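Simulation Stage Ends for the Packing Bench at Stedness

February 28, 2025

The rehearsal stage of the packing bench project closed this week, and a few people on the floor have asked what it means for them. This item covers where things stand and what changes in July.

For anyone who missed the fall update: Stedness packs mixed household orders by hand on two benches. Most of the items are kitchenware from Turkura, plus a smaller line of painted dishes from Wusby. No two orders look alike, and the pieces are awkward. A handle sticks out, a lid rolls, a shallow dish has to be picked up without knocking whatever sits next to it. The plan is to give the sorting step on bench 2 to a robot arm. That step means taking single pieces off a surface and setting them in the order tray. Wrapping, checking and sealing stay with people.

Before any arm comes into the building, all of the sorting is tried out in simulation. Hiyori Noguchi has run that part since the fall, with Noboru Tanabe building the item sets. They don't model our benches. The arm is given a household room with ordinary furniture and a handful of pieces, and it has to cope with whatever it finds. Noboru says the furniture is the point – an arm that only knows one tabletop will be lost the first time somebody moves the bench.

The rehearsal set came to 663 runs. Of those, 119 were marked for a second look, and Hiyori went through each one with Yae Hirano, who has packed on bench 2 longer than anyone.

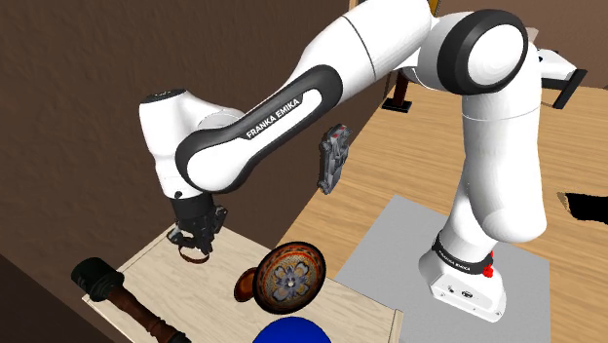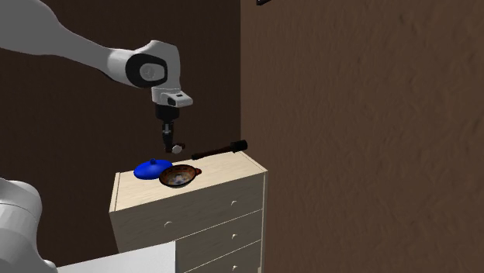
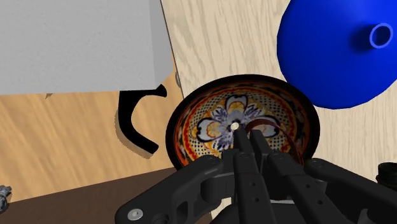
Simulated runs with decorated tableware and other small pieces.

Yae's part in this turned out larger than planned. She was asked in for one afternoon and ended up doing 3 weeks of reviews. Her notes were mostly about order. A packer clears the small pieces from around a dish first and takes the dish last. The arm had been going for whatever was closest. She also asked for a slower approach over painted surfaces, and that setting is now the default for the whole Wusby line.

"I didn't know I had rules until I had to write them down," Yae said. There are 20 of them now, in a document on the shared drive under Bench 2. Packers on both benches can add to it. Please put your initials next to anything you add so Hiyori can come back to you with questions.

What changes in July

The arm will be installed at the far end of bench 2, next to the tray rack. The person on that bench will load pieces onto the sorting surface, watch the arm, and step in when it stops. When the tray is full, it slides to the wrapping side as it does today. Bench 1 stays as it is through the end of the year.

No one's hours go down. Catalina Iturra in operations confirmed this again in writing, and the letter is on the board by the time clock. The job title for bench 2 will change from packer to bench operator, and the pay grade goes up one step. Training is paid and takes place during the regular shift.

Some things aren't settled yet. The first is speed. In the rehearsals the arm was slower than an experienced packer, and Catalina has agreed that the bench 2 daily target will be dropped until there are real figures to work from. The second is rotation. Several people have said they don't want to spend a full shift watching a machine, and that is a fair point – watching is tiring in its own way. Aoi Oda is drawing up a schedule that swaps the two benches at the lunch break. She would like to hear from anyone with a wrist or shoulder complaint before she finishes it, as less reaching on bench 2 may suit some people better than others.

The third is noise. The supplier, Từ, has promised a reading from a working installation, and we will print it when it arrives.

If you would like to see the rehearsal runs for yourself, Hiyori has them on the screen in the small meeting room during the afternoon break. Sign-up for bench operator training is with Aoi.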